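Home | Overview | Files | Columns | Cite | Contact

# Daneshvar Student Fundraising Records

The Daneshvar records describe fundraising events that were organized by student clubs at Naltach College. Each row is one event. The clubs wrote the original forms by hand, and Nima Naseri typed them into one table during August. We share the table so that other colleges can compare their own events with ours.

The release has 172 events from 58 clubs. Most of them are bake sales, dance evenings, car washes and charity walks. Events that were canceled before the first ticket was sold are not included.

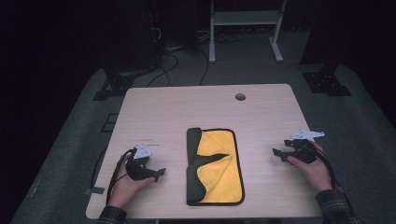 An event that was held by two clubs together appears only once. In this case the first club goes in `club_main` and the other one in `club_partner`. Please do not count clubs from `club_main` alone, or the total will be too low.

## Columns

- `event_id`: number given by us, without meaning
- `club_main`, `club_partner`: short name of the club
- `type`: one word, lower case
- `price_single`: ticket price in dollars, empty if entry was free
- `raised`: money after costs, in dollars
- `receiver`: the kind of charity, never its name

## Known problems

In the older forms, `raised` was sometimes written before the costs were paid. We corrected these rows when the receipts could be found. The others have the value `gross` in the column `note`. Amounts over 500 dollars were checked a second time by Ama Asante.

The word "family" in a ticket price did not mean the same thing for every club, so family prices are kept as free text.
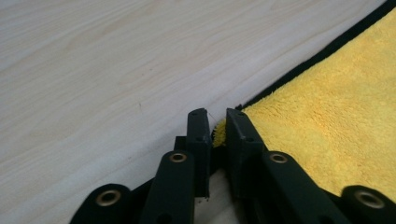
Maintained by: Office of Student Clubs, Naltach College

## Use

You may use the table for teaching and for research. Please write "Daneshvar records, version 2" in your text. If you find a mistake, send the `event_id` and the correct value to Ayuba Dramani, and it will be repaired in the next version. We cannot give out the paper forms, as they contain phone numbers of students.

Last updated: January 7, 2022

Related items

- Trotari club membership table
- Drirnamano room booking list
- How to fill in the event form (Ladan Kordestani)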